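Folding on the Bed – Soltaston, Room 2

The bed is the largest flat surface in the room, and most of the folding gets done on it. This page collects notes on method, with pictures. It belongs to the Horklow set on small rooms, which now runs to 62 pages. Last revised March 4, 2019.

Working surface. A fitted sheet should be pulled toward the wall first, then toward the foot. Long wrinkles in the sheet transfer to thin cotton if the garment is pressed down by hand. Blue cloth bunched on the green sheet, mask carton at the wall:

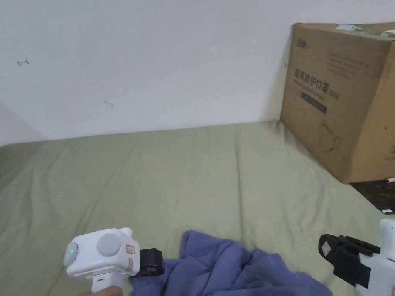
Nusrat Chaudhry would start from the shoulder seams every time, and wrote in to say that shaking the cloth out twice saves more effort than any smoothing done afterward. She also prefers to fold standing up, with the bed at knee height.

The page keeps to the hem-first order, but her point about shaking is taken. Lay the piece parallel to the near edge of the bed, so that both ends can be reached without a step to the side. Blue cloth along the near side, carton upright against the wall:
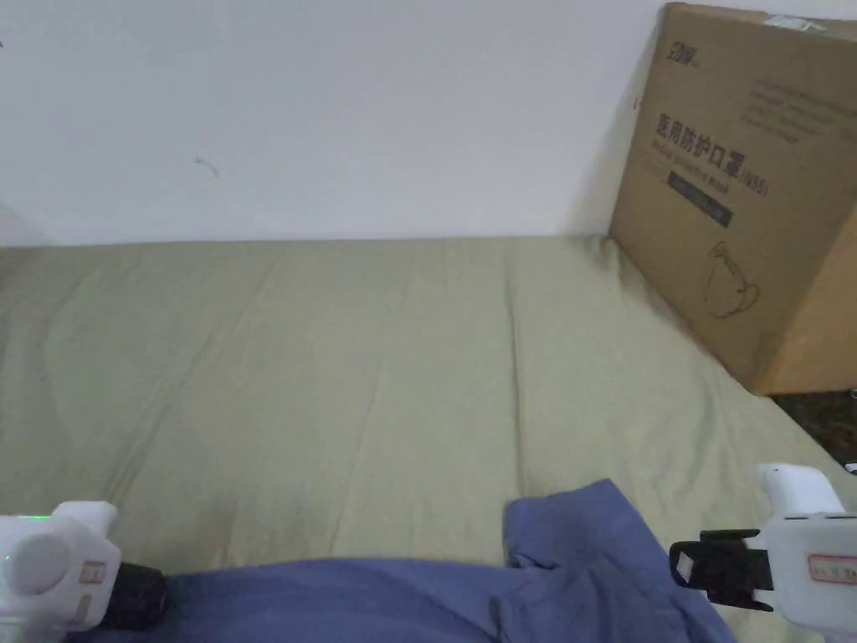
How wide should the folded piece be?
Match it to the shelf. The Khasawneh shelves take a 17-inch stack, so two folded widths sit next to each other with a small gap.

Larger pieces need a different order. Fold the long side in half, then in half again, and only then work from the short ends. Loose corners go to the inside. Small items on the bed should be grouped on one side before a large piece is opened out – otherwise they end up in the folds.

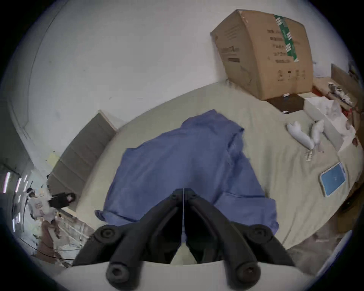 Once the short ends meet, press from the center outward and turn the stack so that the closed edge faces the room. Hadi Issa keeps the Tavska list of fold sizes, and corrections to the widths given on this page should go to him.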